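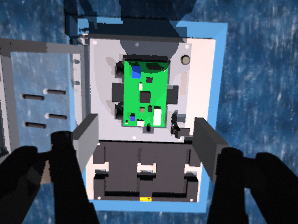 Home | Posts | Media | About

4 min read

Marnska Automation Group
September 17, 2022

1/ Our group has completed its first comparison of two-finger grippers in simulation. The candidates are the Tramico parallel model and the Kestik linkage model. This thread reports the method and the early results.

2/ Both grippers were assigned the same job: approach a small electronics enclosure, take hold of the cover, and open it. Each gripper made 10 attempts per camera position. The Smits controller was used throughout, with no change to its settings.

3/ The wrist camera was tested first. It gives a close view of the circuit board and the fasteners, but the fingers take up a good part of the picture during the approach. Operators should expect to lose sight of the lower edge of the device.
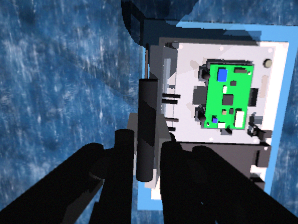
4/ Results by camera

Wrist camera only: the Kestik completed 6 of 10 attempts and the Tramico 3. Most of the failures were recorded in the final approach.

With a fixed camera added, the Kestik rose to 7 and the Tramico to 6. The fixed view takes in the arm, the fixture and the floor on all sides of the rug, and it made errors in wrist angle much easier to find.

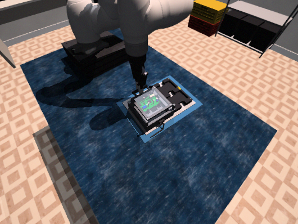
Fixed camera view: gripper at the near rim of the clear box.

21 shares | 6 comments

5/ A note on lighting. The arm casts a strong shadow across the work area in this setup. We have left it in place for all runs – a test without shadows would tell us little about performance on a factory floor.

6/ A lower camera angle is also under review. It shows the spacing of the fingers well, together with the tilt of the lid panel.

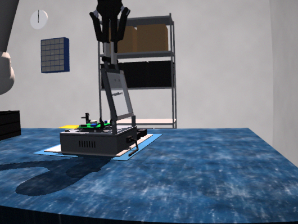 Berwyn Parry: Did the controller get the same force limit for both grippers? The Tramico numbers look low to me, and a cautious limit could explain that.

7/ The limit was the same for both. We accept that it may favor the Kestik, and the runs will be repeated with a separate limit for each gripper. Those results will be posted in November.

14 shares | 3 comments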